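Costska Building, break rooms and shared kitchens
Electrical and fire checklist, November round
Inspector: Tihomir Tomić
Accompanied by: Xinyi Duan (building services)

Building dates from 1972. Second-floor circuits were rewired later; ground floor was not.

## Ground floor kitchen

- [x] Extinguisher in bracket, pin and seal intact
- [x] Fire blanket at reachable height
- [ ] Outlets by sink GFCI protected. **Fail.** Left outlet does not trip on test. Tagged out.
- [x] Refrigerator cord clear of door swing
- [ ] Exit route clear. **Fail.** Two stacked chairs behind door, moved during visit.

Comment: the left outlet was also listed last round. Work order 793 is still open with Koltcombe. G. Hou to chase.

## Second floor break room

- [x] Smoke detector sounds on test button
- [x] No extension cords in series
- [x] Countertop appliances on a flat, stable surface
- [ ] Appliance register up to date. **Open.** Steamer not listed.

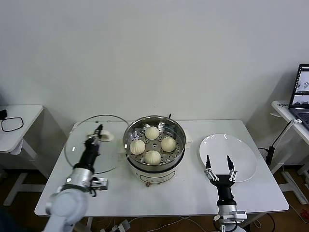

Electric steamer with buns on the tray, glass lid set down to the left, plate to the right.

Comment: add the steamer to the register with its rated wattage. Total load on that circuit must stay under 3000 W with the kettle and microwave running. Steam-producing appliances are not to be used under wall cabinets or detectors.

## Corridor and panel

- [x] Panel door closes and latches
- [ ] Directory legible. **Fail.** Breakers 9 to 12 unlabeled.
- [x] Emergency light holds on battery test

Comment: P. Karamanlidis has the old drawings and will supply labels. Reinspect the ground floor outlet and directory together.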